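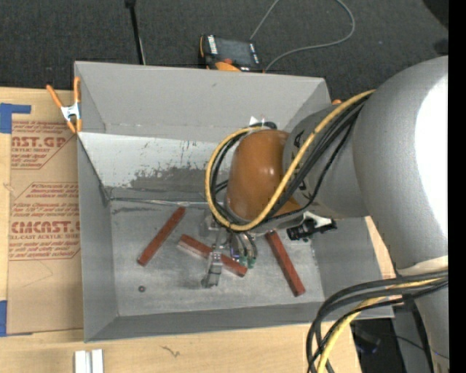 Project report: how sports anime handle the training arc

When I told my tutor I wanted to spend a whole semester on training arcs, she asked if I meant the bits people skip. Fair question! I skip them too, or I used to. But I grew up on volleyball and cycling shows (my older cousin had the discs, I had the couch) and I always had a feeling that the training episodes were where the writers hid the good character stuff, so that's what I set out to check.

I ended up picking one series and sticking with it, on advice from Lefteris Lazaridis, who ran our Wednesday tutorial and has very firm opinions about rowing anime. The show is Plundora, a rowing series with a school crew from a river town, 60 episodes over its whole run. I watched every one of them, most of them twice, and logged each training scene in a spreadsheet with a start time, an end time, who was in it and what they talked about. By the end of May I had 178 entries and a pretty sore neck.

What counts as training was the first headache. If two rowers are jogging to the shops and arguing about a girl, is that training? I said yes if anyone was in team colours or if the coach had told them to be there. Lefteris thought that was too generous and we went back and forth on it for a good while. I kept my rule but flagged the dodgy ones in a separate column so you can take them out if you disagree with me.

The part I enjoyed most was Căpraru, the exchange student who joins in the second season and can't swim. On paper he's a joke character. In the race episodes he barely gets a line, he's just a face in the boat with sweat on it. Then you go to the training scenes and he's everywhere, learning to fall in, learning to get back out, teaching the cox a card game while they wait for the fog to lift. Almost everything we learn about his family comes up on the dock before breakfast. I'd have missed the lot if I'd been skipping!

The rival school, Stindico, works the other way around. We only ever see them train 3 times, always from a distance and with no dialogue, and I reckon that's why they stay scary for so long. Once the final season takes us inside their boathouse they turn into ordinary tired kids and the last race feels completely different.

I also ran a short survey through the anime club and a couple of forums, hoping for 300 replies. I didn't get there, and the people who did answer were mostly rowing fans already, so I've put the results in the appendix and haven't leaned on them. Next time I'd write the questions before watching the show, as half of mine were basically asking people to agree with me about Căpraru.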